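Call for participants: sorting and packing mixed household contents

Soltatside is looking for adults to take part in a study of how people sort and pack the contents of a mixed household box. The study is run under the project name Forkton. It covers small goods only: socks, folded and unfolded fabric, bottles, packets, and the loose items that tend to collect at the bottom of a box during a move. Furniture is not packed, but chairs, stools and a table stay in the room during the work and form part of the layout being studied.

There are 58 places. Applications close on October 22, 2021. Sessions are assigned in the order in which complete applications arrive, and a waiting list will be kept.

Background

Most written advice on packing assumes that the goods are already grouped: kitchen things in one box, clothing in another. In practice the last boxes packed in a household are mixed. They hold soft and rigid items together, and the person who opens them has to decide what goes where with little room to put anything down. We want to record the order in which items are taken out, the point at which a person begins to make groups, and how often an item is moved a second time.

An earlier pilot, completed in September, used a table at standing height. Participants told us that they pack on the floor at home, and the main study has been changed to match. The working area is now a mat on a tiled floor, with the open box at the far side and a shallow tray at the near side.

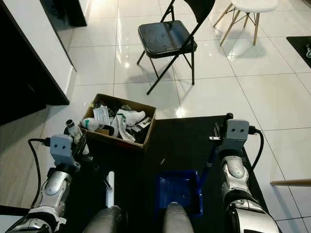
Participants may kneel, squat, or sit on the floor. A low seat can be requested on the application form. The height of the working position will be recorded, and changes of position during a task are allowed. Please do not hold an uncomfortable position for the sake of finishing a round – the round can be paused and restarted.

Tasks

Each session lasts 60 minutes and has three rounds.

Round one, unpacking. The participant empties a mixed box and places the contents on the mat or in the tray. No grouping is suggested. Items may be stacked.

Round two, sorting. The participant divides the same contents into groups of their own choosing and gives each group a short name. A group may consist of one item. Single socks are to be treated as items in their own right and need not be paired.

Round three, packing. The participant returns everything to the box so that it can be closed flat. Bottles must stand upright. Fabric may be used as padding. The tray does not go into the box.

A short interview follows round three. It deals with items that were hard to place, and with packing habits at home. The interview is included in the session time.

Who can apply

Applicants must be 18 or older and able to lift a light carton from the floor with both hands. Experience in removals, laundry work, stockrooms or house clearance is welcome but not needed. We also want to hear from people who have never packed a household. Applicants who took part in the pilot are not eligible, as they have seen the item list.

The list was drawn from a catalog of 1000 household items kept by Hallow, our storage partner. It contains no blades and no food. Anyone with a latex or fragrance allergy should state this on the form so that the contents can be checked beforehand.

Room and furniture

The room is on the ground floor and has step-free access. Furniture is placed close to the mat on purpose. Part of the analysis concerns whether people use nearby seats as extra surfaces when the mat fills up, and the position of each chair and stool is noted before and after every round. Furniture may be moved at any time. It should be lifted clear of the tiles and not dragged.

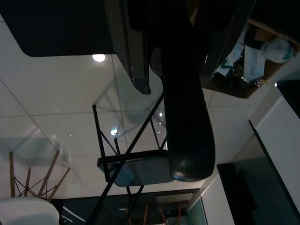 Can I put sorted items on the chairs or the table?

Any stable surface in the room may be used, including the seats and the tabletop. Items left there at the end of round two are counted as placed, and they must be back in the box by the end of round three.

Payment and records

Participants receive a fixed payment at the end of the session, in cash or by transfer. Travel by public transport is refunded on presentation of a ticket. A participant who stops early is paid in full.

Group names and item positions are stored under a participant number. Names and contact details are held separately and deleted when payments have cleared. Results will be reported for the whole set of participants, and a summary will be sent to those who ask for one on the form.

How to apply

Request the form from Pei-shan Tseng, study coordinator, at the Soltatside front desk, quoting "Forkton packing". Give your preferred part of the day – morning, afternoon or early evening – and any access needs. Wear clothes suitable for floor work. Outdoor shoes are left at the door and clean slippers are provided.

Contact: Pei-shan Tseng, Soltatside | © 2021 Soltatside | Back to top

Comments

frota_lane: Is the floor heated? I have bad knees and cold tiles are a problem. Kneeling on the mat would be fine for me if it is thick enough.

P. Tseng: The floor is not heated. Knee pads are available, or tick the box for a low seat on the form.

mwb: I did house clearance for years and we always put the bottles in first, along a side. Will that affect the results? I would find it hard to do it any other way.

P. Tseng: Please pack as you normally would. Previous experience is recorded on the form and taken into account.

greta k.: Applied for two of us from the same household. Can we come at the same time?

P. Tseng: Sessions are individual, but I can book you one after the other. Put both names on each form.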